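Cómo elegir canal para el wifi de casa sin volverse loco
7 de marzo de 2021
Por Defne Gökçe

En febrero me escribió Hatice Uysal, lectora de toda la vida, desesperada porque las videollamadas se le cortaban cada tarde. Tenía fibra de sobra, un router Ommont casi nuevo y un vecindario entero emitiendo en el mismo canal. Si te suena la historia, prepárate un café, que esto se arregla en un ratito (¡y sin gastar un euro!).

Lo primero es mirar cómo está el aire. Instala en el móvil un analizador de redes wifi, colócate donde sueles usar el portátil y deja que busque unos segundos. Verás una lista de redes con su canal y su potencia. Fíjate sobre todo en las que llegan fuertes - las débiles molestan bastante menos.

Ahora entra en el router. Escribe en el navegador la dirección que viene en la pegatina de la base, pon la contraseña de administrador y busca el apartado de red inalámbrica. En mi Ommont está dentro de «Avanzado», bastante escondido, pero cada fabricante lo pone donde le parece.

En la banda de 2,4 GHz quédate con el 1, el 6 o el 11, que no se pisan entre ellos. Ya sé que el 8 puede parecer tentador cuando sale vacío, pero ahí recibes ruido de los dos lados. Elige también un ancho de 20 MHz y guarda los cambios. El router cortará la conexión un momento, así que avisa en casa antes de pulsar el botón.

En la de 5 GHz hay más sitio y puedes dejar el canal en automático. Si tu dormitorio queda lejos del router, repite la medición allí, con la puerta cerrada, tal como la tienes por la noche.

Apunta la velocidad antes y después, siempre desde el mismo punto. Hatice pasó de 181 a 278 megas con este cambio, y me lo contó en un correo larguísimo y encantador. 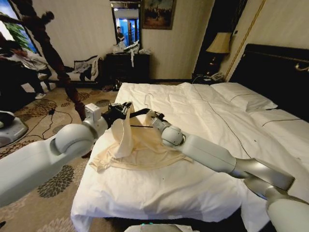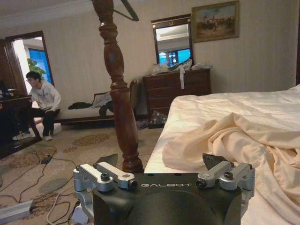
Una camisa sobre la cama, en la primera foto; en la segunda, la pinza de Galbot en un dormitorio con moqueta.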